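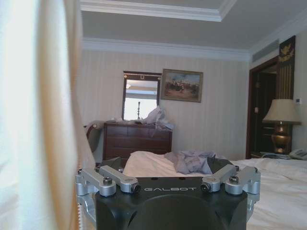
What is a sheer and drape pair? It is a set of two curtains hung at one window, a thin one that lets daylight through and a heavier one that can be drawn across it for darkness and warmth.

The pair is a familiar part of the traditional hotel-style bedroom, where it keeps company with striped wallpaper, white molding and a generously made bed. The heavier drape is usually chosen in a quiet color, beige or gold for instance, so that it sits kindly beside the walls – and the sheer is nearly always white. 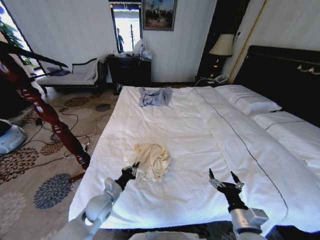 Category: Bedroom furnishings

The bed is the heart of such a room, and most of the other colors take their lead from it. A white duvet with a thin line of dark piping looks crisp against a dark upholstered headboard, and a turned and carved bedpost adds a good deal of old-fashioned charm. Patterned carpet with large flower-like motifs is a happy match for dark wood, as is a chaise longue set back against the wall – a lovely spot for a small cushion, or for clothes that have been folded and are waiting to be put away.

See also: Canopy bed; Cornice; Valance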